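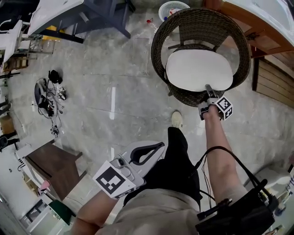 Tillman furniture maker to close Kandside showroom, keep workshop

February 2021

Drotden, the furniture maker that has sold wicker and rattan pieces out of its Kandside showroom for 40 years, will shut the shop floor for good at the end of the month. The workshop across the river in Tillman stays open. So does the repair counter, for now.

The company put the news on its front door and on its web page Friday morning. Short notice, two paragraphs. It said walk-in sales had not come back after the December shutdown and that the lease was up. Orders will move online and by phone.

No layoffs planned at the workshop, the company said. The 4 people who work the showroom have been offered jobs in Tillman, packing and taking phone orders. It did not say how many have said yes. A bus ride from Kandside to the workshop takes two transfers, so that may matter.

Sales by mail are up, according to the notice. People stuck at home want somewhere decent to sit, and porch chairs that used to sell in May were going out in the snow. But the freight is killing them. Woven chairs don't fold and don't stack, and carriers charge by the size of the box. Drotden said it will start adding a flat delivery fee for anything bigger than a footstool. Cushions ship free.

Cane is the other problem. The raw stuff comes in by sea and containers have been late since fall. Some customers who ordered before the holidays are still waiting on their chairs. The company says those orders will be filled first, in the order they came in, and anyone who wants there money back can have it. Call, don't email -- the inbox is backed up.

What happens to the floor stock: a sale, starting Monday, until it's gone. There are 250 pieces to clear, most of them chairs, plus side tables, plant stands and a few headboards. Masks required, limited number of shoppers inside at one time, expect a line on the sidewalk. No holds. No delivery on sale items, so bring a truck or a friend with one. Cash and cards both fine. Floor models are sold as is and some have sun fading on the window side, the notice warns.

Gift cards stay good. They can be used at the sale or later on line, and the company said it will drop the expiration date on any card bought last year. Lost receipts on repairs already dropped off -- bring ID and the phone number you left.

The building itself belongs to Vovent, the property firm that owns most of the block. Vovent confirmed the space will be listed but would not say what rent it is asking or if there is a tenant lined up. Two other storefronts on the same side of the street are already dark, the shoe repair and the old copy shop. The bakery on the corner is still open mornings.

The city's small business relief grants might of helped, but the deadline for the first round passed in January and Drotden did not apply. The company gave no reason. A second round is expected in spring, with money for rent and for shops that want to move part of there business to the web. City hall has not set a date or posted the forms.

The weaving classes that ran upstairs on Saturdays are done too, at least in that room. They were on hold anyway. Drotden said it would like to bring them back at the workshop once it is safe to have a group inside, probably smaller classes. Anyone who prepaid for last spring's session should have gotten a letter; if not, call the main number, which isn't changing.

Showroom hours during the sale are 10 to 5, closed Sunday. Parking behind the building is for loading only. Street meters are still free through the end of the month under the city's pickup rule, one hour limit.

Repairs move to the Tillman side door once the showroom closes. Weekdays only, by appointment.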